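# 5장 보석과 미결구금: 재판을 기다리는 시간의 값

제가 이 과목을 처음 맡았을 때 학생 한 명이 손을 들고 물었어요. "교수님, 아직 유죄도 아닌데 왜 갇혀 있는 거예요?" 저는 그때 준비해 간 강의안을 절반쯤 건너뛰고 그 질문만 붙잡고 한 시간을 보냈습니다. 강의안보다 질문이 훨씬 좋았거든요. 이번 장은 사실 그 한 시간을 글로 늘려 놓은 거라고 생각하셔도 됩니다.

앞의 네 장에서는 형이 확정된 사람들, 그러니까 판결을 받고 교정시설에 들어간 사람들 이야기를 했죠. 이번에는 시계를 조금 앞으로 돌려 보겠습니다. 체포는 되었고, 기소도 되었고(혹은 곧 될 예정이고), 재판은 아직 멀었습니다. 이 사람은 집에서 재판을 기다릴까요, 유치장이나 구치소에서 기다릴까요? 누가, 무엇을 보고 그걸 정할까요?

## 일요일 밤의 브렐든

브렐든(Brellden) 카운티 이야기로 시작할게요. 제가 대학원 때 현장 조사를 나갔던 곳인데, 카운티 구치소 수용 정원이 1,179명이었습니다. 숫자만 들으면 큰 시설 같지만 안에 들어가 보면 복도가 좁고 접견실은 늘 모자랐어요. 제가 만난 클라이브 휘틀록(Clive Whitlock) 씨는 일요일 밤에 들어왔습니다. 혐의는 단순 절도였고, 보석금이 책정되었는데 그 돈이 없었어요. 그래서 13일을 있었습니다.

13일이면 별것 아닌 것 같죠? 저도 처음엔 그렇게 생각했어요. 그런데 휘틀록 씨는 시급을 받고 창고에서 일하던 사람이라, 사흘째 되던 날 이미 자리가 없어졌습니다. 월세가 밀렸고, 나와 보니 휴대전화도 끊겨 있어서 국선변호인이 건 전화를 두 번이나 못 받았고요. 같은 주에 비슷한 혐의로 들어온 다른 사람은 가족이 돈을 마련해 와서 그날 밤에 나갔습니다. 두 사람의 사건 기록을 나란히 놓고 읽어 보면 혐의도 전과도 거의 같아요. 다른 건 통장 잔고였습니다.

물론 반대편 이야기도 들어야 합니다. 저는 브렐든에서 치안판사를 지낸 폴린 브램웰(Pauline Bramwell) 씨와도 오래 이야기를 나눴는데, 이분은 보석금 제도를 없애자는 주장에 고개를 젓는 쪽이었어요. "기일에 안 나오는 사람을 기다려 본 적 있으세요? 피해자도, 증인도 하루 일을 빼고 법정에 와 있어요." 이 말을 듣고 저는 한동안 대답을 못 했습니다. 석방된 사람의 사정만 들여다보다가 법정 반대편에 앉은 사람들을 잊고 있었거든요!
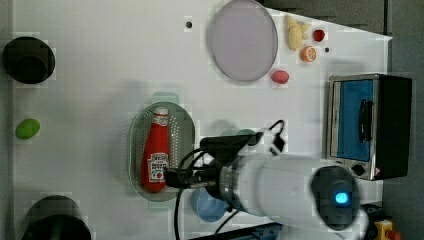
*그림 5.1 로봇 팔의 검은 그리퍼와 회색 타공 트레이에 놓인 빨간 케첩 병*

그래서 이 장에서는 어느 한쪽 손을 들어 주기 전에 우선 말부터 정리하려고 합니다. 뉴스에서는 '보석', '불구속', '석방'을 마구 섞어 쓰는데요, 시험 답안에서까지 그러면 곤란합니다(채점하는 사람이 저라서 드리는 말씀이에요). 미국식 제도를 주로 다루겠지만, 우리 형사소송법과 다른 부분이 나오면 그때그때 짚겠습니다. 특히 우리나라에서는 영장 단계의 구속 여부와 구속된 뒤의 보석이 따로 굴러간다는 점, 처음 배우는 분들이 제일 많이 헷갈려하니까 미리 표시해 두세요.

## 이 장에서 만날 용어들

- **미결구금**: 판결이 확정되기 전에 신체를 구속해 두는 것. 형벌과는 목적이 다릅니다.
- **금전보석**: 돈을 맡기거나 맡기겠다고 약속하고 풀려나는 것. 출석하지 않으면 그 돈을 잃을 수 있습니다.
- **서약 석방**: 돈 없이 출석 약속만으로 나가는 것. 연락처 신고 같은 조건이 붙기도 합니다.
- **예방적 구금**: 도주보다는 재범이나 위해의 위험을 이유로 가두는 것. 이 장에서 가장 시끄러운 주제예요.
- **위험성 평가**: 나이, 전과, 과거 불출석 기록 같은 항목에 점수를 매겨 판사에게 참고 자료로 주는 절차.

## 돈 대신 점수?

마지막 항목을 조금 더 이야기하고 싶어요. 브렐든은 제가 다녀오고 나서 금전보석을 크게 줄이고 '신도브(Cindov)'라는 평가표를 들여왔습니다. 항목이 11개인데, 피의자 한 사람당 면담이 길지 않고 결과는 한 장짜리 종이로 나옵니다. 이웃한 턴스톨(Tunstall) 카운티는 같은 시기에 검토만 하고 도입하지 않았고요. 연구자 입장에서는 이렇게 고마운 조합이 없습니다. 생활권이 겹치는 두 지역이 서로 다른 길을 갔으니까요.

그런데 막상 비교해 보려니 쉽지가 않더라고요. 브렐든의 판사들은 점수가 낮게 나와도 자기 경험을 믿고 구금을 결정하는 일이 있었고, 턴스톨은 평가표도 없으면서 서약 석방을 조용히 늘려 가고 있었습니다. 종이에 적힌 제도와 법정에서 굴러가는 제도가 이렇게 달라요. 브램웰 씨도 평가표를 어떻게 쓰느냐는 제 물음에 "읽어는 봐요" 하고 웃으셨습니다. 저는 이 대답을 여태 수업에서 써먹고 있어요.

또 하나, 항목 자체를 의심해 볼 필요가 있습니다. '현재 주소에서 산 기간'을 묻는 칸이 있다고 해 보세요. 이사를 자주 다닐 수밖에 없는 사람은 여기서 점수를 잃습니다. '고용 상태' 칸도 마찬가지고요. 금전보석이 가난한 사람에게 불리하다고 해서 바꾼 제도인데, 가난이 다른 칸으로 들어와 앉아 있는 건 아닐까요? 이 질문은 5.3절에서 로스테티(Rostetti) 사건 기록을 읽으면서 본격적으로 다루겠습니다. 기록이 꽤 길고 앞부분은 솔직히 지루하지만, 변호인의 두 번째 신문부터는 손에서 놓기 어려우실 거예요.

## 읽기 전에 해 볼 것

본문으로 들어가기 전에 종이 한 장을 꺼내서, 판사로서 석방 여부를 정할 때 꼭 알고 싶은 정보를 적어 보세요. 검색하지 말고 떠오르는 대로요. 다 적으셨으면 그 옆에 그 정보를 누구한테서 얻을지도 써 보시고요. 경찰인지, 본인인지, 가족인지, 아니면 아무도 확인해 줄 수 없는 정보인지. 그 종이는 버리지 말고 책 사이에 끼워 두세요. 5.4절 토론에서 다시 꺼낼 겁니다.

5.1절은 보석이라는 제도가 어디서 왔는지부터 시작합니다. 옛날이야기가 조금 길어요. 급하신 분은 '보증인의 역할' 대목부터 읽으셔도 뒤를 따라오는 데 지장이 없습니다.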